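Kapitel 4
Was eine Sendung über sich selbst verrät

Bevor wir uns mit Kartons, Paletten und Füllmaterial beschäftigen, möchte ich mit dem unscheinbarsten Packmittel anfangen, das ich kenne: der Versandtasche aus Kunststoff. Als ich meine Ausbildung bei Benedetti begann, habe ich sie schlicht nicht ernst genommen. Kartons, ja, die konnte man stapeln, falten, zukleben, da hatte man am Abend etwas geschafft! Die Taschen dagegen rutschten vom Tisch, klemmten unter der Ablage fest und sahen nach zwei Stationen aus wie ein zerknülltes Hemd. Mein erster Ausbilder, Cosimo Sartori, gab mir trotzdem gleich im November einen ganzen Rollwagen davon und ließ mich einen Vormittag lang nur Etiketten lesen. Ich fand das furchtbar. Heute lasse ich meine eigenen Auszubildenden dasselbe machen.

Eine Versandtasche ist nämlich ziemlich gesprächig, wenn man weiß, wo man hinschauen muss. Auf dem Etikett stehen meist mehrere Strichcodes, dazu Ziffernfolgen, Kleingedrucktes und Symbole, und oft klebt noch Band quer darüber. Der eine Code gehört vielleicht zum Transport, der andere zum Lager des Absenders, und welcher an unserem Wareneingang gescannt werden muss, steht leider selten daneben. (Dazu kommen wir in Abschnitt 4.2, dort bitte den Handscanner bereitlegen.)

Das größte Ärgernis ist das Material selbst. Glänzende Folie spiegelt, und eine Falte mitten im Strichcode reicht manchmal schon, damit der Scanner streikt. Wir hatten im Lager Cernthorpe eine Lampe direkt über dem Packtisch, und ich habe wochenlang auf den Scanner geschimpft, bis ich die Tasche einmal ein Stück gekippt habe – und es piepte sofort. Seitdem drehe ich erst die Sendung und beschwere mich danach.

Wie viel auf so einer Tasche zusammenkommt, merkt man am besten, wenn sie schräg und zerknittert vor einem steckt. Ein Code verläuft senkrecht, ein breiterer liegt diagonal und verschwindet zum Teil im Glanzlicht, und über das weiße Plastik ziehen sich graue Klebebandstreifen.

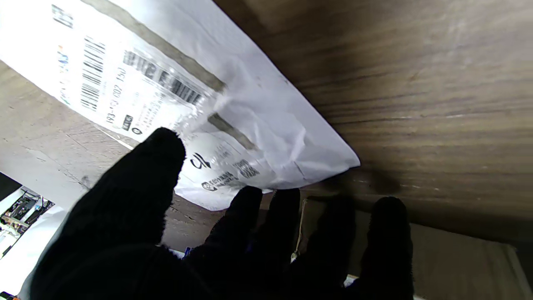
Viola Marchetti hält dagegen, man solle Anfänger gar nicht erst mit Folie üben lassen, ein glatter Karton mit sauberem Etikett bringe ihnen die Codes viel schneller bei, und die Ausnahmen könnten bis Kapitel 9 warten. Darüber streiten wir seit Jahren sehr gern. Ich bleibe bei der Folie, denn im Wareneingang liegt sie nun einmal ab der ersten Stunde auf dem Tisch!

Für die folgenden Abschnitte brauchen Sie zwei gebrauchte Versandtaschen, möglichst von verschiedenen Absendern. Streichen Sie die Folie mit der flachen Hand glatt und suchen Sie zuerst die Codes, dann die Ziffern in deren Nähe. Notieren Sie alles, auch das, was Sie nicht zuordnen können.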